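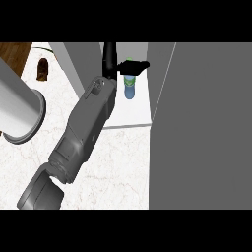
Project report, local studies module. Our project was to sort and list the pamphlet boxes at the Mahrous Reading Room in Nustville, which have sat unlisted since the room moved. I did the boxes and the first draft of the list, Shahnaz Jayawardena did the subject headings and most of the checking. Anyone who has tried to lay out old pamphlets knows you want a clear pale surface to do it on, something like the white countertop in the picture, so you can see the edges and any loose bits of paper. We had two card tables pushed together. Fine mostly.

Home | Modules | Reports | Staff | Contact

What we set out to do

List every pamphlet. Author, title, printer, date, place, condition. Put duplicates to one side. Say which ones should go in proper folders first. Vasanthi Wickramasinghe, our supervisor, wanted us to stick to things printed in the town or about the town and leave everything else for somebody later. That sounds simple. It wasn't, see below.

What was there

800 items in the end, once we had stopped finding more at the back of the cupboard. Sermons, sale notices, flower show programmes, rules of clubs that no longer exist, a lot of railway timetables. Oldest one with a date on it is 1804, a short thing on drainage printed by Londetti, who had a shop near the bridge. No cover, last leaf missing, but the type is still very clear. Londetti's name turns up on later items too, then it changes to Londetti & Wolier, then only Wolier. We would of liked to work out when the business changed hands but the dates overlap and we ran out of time.

How we did it

One box at a time. Pencil only. Slip of paper in each pamphlet with a running number, then typed into the spreadsheet at the end of the session. Shahnaz changed the column order after box 6, so boxes before that had to be redone. Lost most of an afternoon there. Should have agreed the columns before starting, obvious now.

No date on the item = we left the date column blank and put our guess in the notes, with a question mark. Some lists give a guess in square brackets in the date column itself. Vasanthi prefers that. We kept to ours because half was already typed, but it can be switched over.

Problems

Local or not local. A pamphlet by a Nustville man, printed somewhere else, about somewhere else. In or out? We put them in and marked them with an L. Then there were ones printed in the town for villages further up the valley. Also in. By the end nearly everything was in and the rule wasn't doing much.

Duplicates. Two copies that look the same and are not, one has a changed price or an extra line at the foot of the back page. We only began checking for this properly in February so earlier boxes may have wrong ones in the duplicate pile. Please don't throw that pile away.

Rusty staples. Left in. Not trained to take them out, and the reading room didn't want us to try.

Names. Same author spelt three ways. Shahnaz started a seperate sheet for these, it is the second tab.

What's left

The timetables are counted but not listed one by one. The outsize sheets in the flat drawer not touched at all. Subject headings finished up to the clubs and societies, after that only a rough word or two. The folder list is done, worst condition at the top, and the drainage pamphlet is first on it.

Spreadsheet and the paper slips list handed to Vasanthi with this report, 02/09/2020. A printed copy is in the reading room, top shelf, in the green binder.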